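Tetent tile shop is moving, and the sale starts 19th September

Well, I finally got the word from the folks at Tetent: the tile and stone shop on the corner is packing up and moving over to the old Kinnunen building this fall. I've been buying odds and ends there for years, so I'm a little sad, but the new place is bigger and (hooray!) has its own parking lot.

Before they go, they want to clear out the back room. There are 467 boxes of leftover floor and wall tile to sell, most of it from the Mukix line that was dropped in April, and everything is $9 a box while it lasts. I'm told there's a limit of 200 square feet per household, so no, you can't redo your whole house.

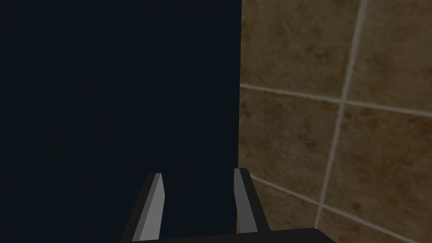

My own plan is to get enough for the laundry room and then quit before I get carried away. I keep going back and forth on color, and my sister thinks I should stick with plain white. But I like a mottled brown and tan with dark speckles, in big squares with cream grout between them, and I think it would hide a whole lot of muddy dog. We'll see who wins!

Doors open at 9 in the morning. Bring your own boxes or blankets for the car, and bring a friend with a strong back. The shop takes cards now, but the lady at the counter told me cash moves the line faster.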